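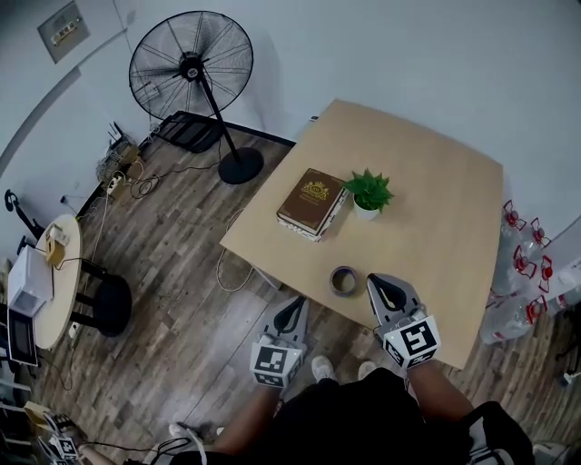

The Escobedo branch library is getting its evening hours back, and I'm so happy I walked over there in the rain to read the notice on the door for myself. Starting in August it'll stay open until 9 p.m. on 4 nights a week. For the past 3 years it has closed at 5, so anybody with a regular job has had to squeeze in on the weekend or drive all the way out to the main library on Driridier Avenue and fight for parking.

I've been writing about this branch on and off since the hours were cut, so forgive me if I get a little carried away. It's a small building. It has one reading room, a children's corner with the carpet that looks like a road map, and a row of computers along the back wall that take a good long while to start up. But it's the only one on our side of the tracks, and when it went dark at suppertime you could feel it on the whole block. The sandwich shop next door started closing early too.

The money comes from the city's new budget, which passed last month after a pretty long night of public comment (I left before the vote, I admit it, I was starving). The library gets enough for 2 new part-time positions at Escobedo, both of them evening jobs, and the listings are already up on the city website. If you've ever wanted to work a library desk, go look! They want somebody who can speak Spanish for at least one of the spots, and you don't need a library degree for either.

The city did think about other ways to do it. One idea was to leave the doors unlocked at night with no staff and have people swipe in with their cards. A few towns upstate do that and the folks at the budget meeting who had used one seemed to like it fine. I'm glad we're getting real people at the desk, though. Half the reason I go is to ask somebody what to read next, and a card reader has never once talked me into a mystery set on a ferry.

A few other things are changing along with the hours, and I'll try to get them all down.

The hold shelf is moving up front, right by the entrance. Right now it's around the corner past the restrooms, and I have watched so many people circle the place looking for it. You'll also be able to keep a hold for a full week before it goes back.

Study rooms can be booked online. There are only the two of them and they go fast, so the limit is one booking per card per day. If you're more than 16 minutes late they give your room away - yes, 16, I asked at the desk and was told that's just what the booking system does.

The Fletumano bus will be running later too, and for me that's the best part of the whole thing. The last one used to pass the library just after 6, so even if the building had been open you'd have been walking home. The new schedule has a bus at 9:10, and the stop is right across the street. The bus people and the library people seem to have talked to each other this time, and I'd like to thank whoever made that phone call.

Homework help is coming back as well, on two of the late nights, for kids in grades three through eight. You don't sign up, you just show up with whatever you're stuck on. They had this before the cuts and it was packed every time I went by. The library is looking for tutors, mostly for math, and there's a form at the desk if you've got a free evening and remember how fractions work. I took one home. I've been looking up how to divide them.

There's no word yet on Sunday hours. I asked, and what I heard was that it depends on next year's money. The roof also still needs work over the children's corner, where there's been a bucket on and off all spring, and that's coming out of a separate pot, so don't let anyone tell you the late nights are the reason the bucket's still there.

One thing I didn't love: the printers. Printing goes from a dime to fifteen cents a page when the new hours start, and color goes up too. It's a nickel, I know, but if you're printing a lease or a stack of job applications it adds up. The first few pages each day are supposed to be free if you ask at the desk. I couldn't find that on the notice anywhere, so ask.

To mark the first late night they're having a little get-together in the reading room, 6 to 9, with lemonade and cookies from Vusta Bakery and a story time in pajamas at 7 for the small ones. The used book sale will be set up in the hallway, and everything on the cart is a dollar or whatever you can spare. I've already got two grocery bags of paperbacks by my front door to drop off, mostly thrillers, plus a bread cookbook I've opened maybe one time. They'll take donations at the desk through the end of July, but please, no encyclopedias, no magazines, and nothing that's been in a damp basement.

If your card has expired you can renew it in person with anything that shows your address, and they told me old late fees got wiped when the city dropped fines, so don't let that keep you away. A neighbor of mine stayed out of that library for ages over a lost picture book, and her balance came up zero.

The full schedule is taped inside the front door and should be up on the library's page by the end of the week. The branch keeps its regular daytime hours until then.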